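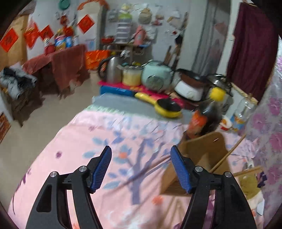
What is the Talham room-sort scheme, and who can sign up for it?

It is a storage service for tenants of single-room units in the Talham district, open to anyone who cooks, sleeps and stores household goods in the same room.

Registration for the second round opens in November. The scheme is run by Clundico, which manages 2423 rental units in the district, with shelving supplied by Stimwood. The first round covered 100 rooms.

Each tenant receives one metal rack, a set of clear stacking drawers and wall hooks for bags and baskets. Fitting takes roughly 15 minutes per rack. Tenants clear the wall beforehand and move loose items onto the bed or the floor. Pans, bottles and bowls are then sorted by how often they are used, with daily items kept between knee and shoulder height.

Electric cookers and kettles are treated separately. Clundico asks that they stand on a low, level board, with the lids free to open and no bedding touching them. Only one heating appliance may run from a socket at a time - rice cookers and kettles included. Flat cardboard boxes can be left at the Wijaya Street collection point, which takes them folded and free of tape.

Racks stay with the room when a tenancy ends. Drawers and hooks belong to the tenant. Requests for a replacement part are handled within 3 working days. Registration forms will be available at the Clundico front desk from 9 a.m., and tenants need to bring a copy of the lease.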